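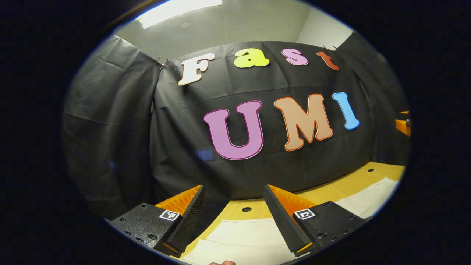

Colourful letters on black cloth, over a light yellow table.

When Marjorie Sowerby opens the door of her evening class, she is already speaking. She asks me if I had a good journey, and then she asks me to say it again in the past tense. I did not come as a pupil, but I answer.

She has taught English to adults for many years, first for a company called Drametti and later for herself. Her pupils are bakers, drivers, nurses. Most of them come after work and they are tired. "I never give homework on the first evening," she says. "They have enough to carry."

I ask what is the most difficult for them. I was expecting the grammar, because for me it was the grammar. She shakes her head. "It's the telephone. On the telephone you have no face to help you. I have had people who could read a newspaper and would still walk two miles so they didn't have to ring the doctor."

So she makes them telephone each other, sitting back to back. One is the dentist, the other has pain in a tooth. Mohit Kanaujia, who was in her group for 3 winters, remembers it well. "I was always the dentist," he tells me. "I learned every word for teeth, and then I got a job in a garage."

About books she is severe. She tried the course from Pranar and gave it up after five lessons. "Everybody in it was going to the airport. My people wanted to talk to the landlord." Now she writes her own dialogues, over 200 of them, and keeps them in shoe boxes.

Does she speak another language herself? She laughs for the first time. "Badly. I took German from Gebhard Eder, and he was very patient with me. I still can't do the verbs." She believes that a teacher should always be bad at some language, to remember how it feels.

At half past six the first pupils come in and she stands up. I say that I will ring her if I have more questions. "Good," she says. "Ring. Don't write."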